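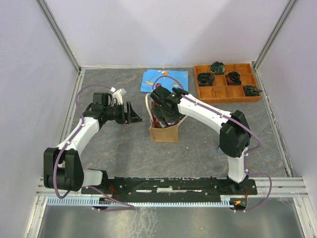 Handout 4, first photo. Paper bag with rope handles, standing upright.

Packing a Bag Well - notes for the Monday group
By Despina Grgić
February

Welcome back, everyone, and thank you for bringing so many bags from home last time (I still have two of yours in my office, so please come and claim them!). Today we stay with the plain kraft bag, the kind Busell sells in packs of 200, and we take our time over it. Open the mouth fully, press the bottom corners out with your fingers, and fold the handles outward before you put anything in. Flat, heavy things go down first. Small loose things go in last - or in a pouch, if you have one.

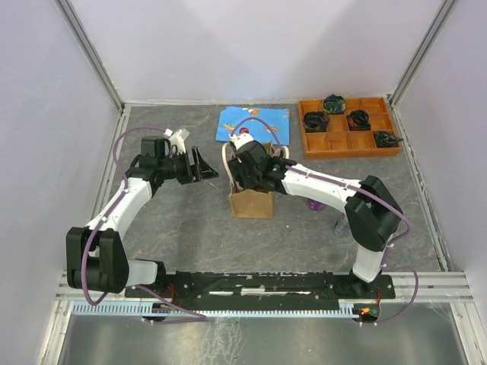 Second photo. A small white item held over the bag, printed cloth spread out behind.

Cloths are lovely for filling gaps, and I'd much sooner you used one than crumpled newspaper. Please read page 126 of the Ristić reader before we try it together.

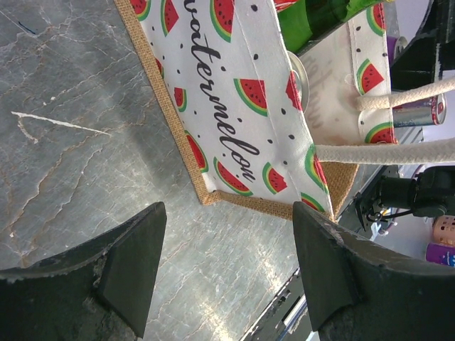 Fabric totes need a slightly different hand, as they slump and won't hold themselves open for you. I like to lay mine down and smooth out the panels before I start. The watermelon tote has a burlap trim along its bottom edge and sides, so run your thumb along a border like that and find the corners first. Then stand the bag up and pack it as before.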